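3.2 What ends up on the coffee table

I started this part of the study thinking that coffee tables were for coffee, which shows how little attention I'd paid to my own. Going through the April notes from the Uvholm rooms, I kept finding that the low table in front of the sofa was where fruit, drinks and ornaments all came together, and that fruit was by far the most awkward of them to place. A bunch of grapes has no flat side – it sags, it rolls, and it leaves bits of stem behind.

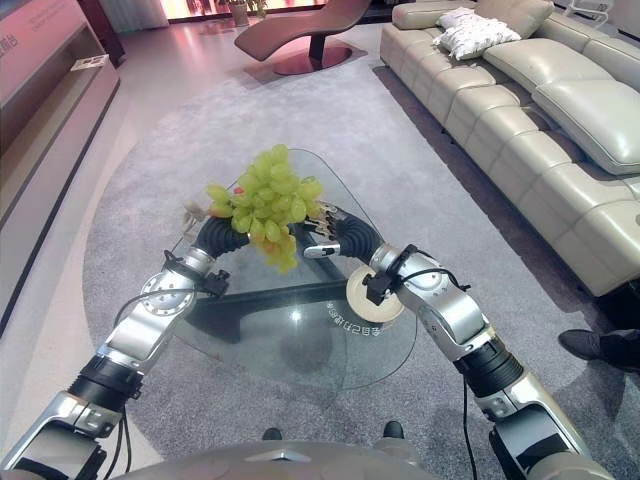

Lindalva Andrade
Lead author, home interiors and everyday use

Glass makes the problem easier to see, so I've leaned on glass-topped tables here. In the Dudard diary set (600 entries, all written by people at home) the word "sticky" turns up again and again beside "glass", and hardly ever beside "wood". I don't read too much into that, as a sticky patch on dark wood may simply go unnoticed. Still, people with glass tops told us they put fruit on a plate far more often than the others did, and I believe them!

Figure 6. Grapes, drinks and an ornament sharing one glass top.

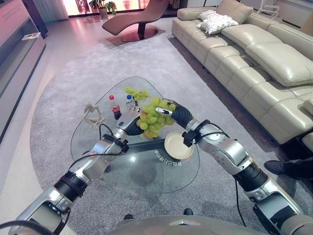 Crowding is the other half of the story, and I'd underrated it in my first draft. Our Bamik coding sheet gave each table a single main use, which worked badly from the start, as most tables had several at once. In Figure 6 the cola and the water stand side by side, the seated figurine has its own spot to the left, and there is a round beige plate towards the front right while a smaller sprig of grapes lies near the back edge. Is that a snack table or a display table? I coded it as both, and later changed the sheet to allow this (the older scheme, which we called Hsieh, is kept in the appendix for comparison). The sofa side of the room is taken up in 3.3.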